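12 Dec 2018

# Stop tidying the job up for the robot

Quick one, written between shifts at the bench, so forgive the state of it.

Every write-up of a home automation build I've read this year does the same thing. Someone picks a task, then shaves the task down until the arm can manage it. Foam blocks. Bright cubes. A peg that drops in a hole with room to spare. Then a video with music on it. Fine. Fun, even. But I think it's teaching us the wrong lessons and I want to argue for the opposite, which is: take an ugly job and leave it ugly.

Ours is old PCs. The shared workshop at Zadport gets given dead office towers faster than anyone can strip them. Drives out first, always, they have to be wiped or drilled. By hand it's a couple of minutes each and your knuckles know about it after. So the project, which we call Jindamis for reasons lost to a long evening, is an arm that does the drives.

People keep telling me to make it easier. Cut the drive cage away. Tie the cables back. Paint the clips. Nolte's forum had 14 replies to my first post and nearly all of them were some version of "change the PC". But then what have you built? A machine that needs a person to do the awkward bit before it can start. I can already do the awkward bit. I'd like it to be somebody else's.

And PCs are awful in such useful ways. Caddies that want a squeeze and a lean at the same moment. Cables wherever the last person shoved them. Plastic that gives a bit, then doesnt. You can't write that down as a list of positions, we tried, we had 58 lines of waypoints and the first case from a different maker made the lot of them rubbish. 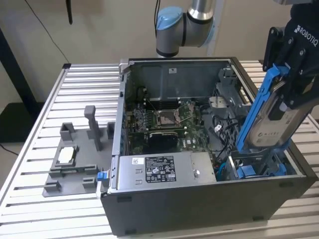

What I do allow is help around the job. Jigs are fair game. A slotted table is fair game, so is printing a holder and reprinting it when the pocket's too tight. Lay the tower on its side, take the panel off, yes, I'd do that for myself too. The line for me is simple enough: set up the bench, leave the work alone. Dinetti's build notes draw it somewhere else and pre-loosen every clip, and I think thats a mistake, though their wiring is much neater than ours.

The cost is that progress looks terrible. 40 tries last week and I wouldn't show most of them to anyone. A cube stacker would have had a lovely demo by now. We've got a list of ways a caddy can jam, and I'd still say the list is worth more.

Anyway. Next up is the cables, and I want to try it with 2 different makes of case before the end of December. If you've got dead towers, bring them. Don't clean them first.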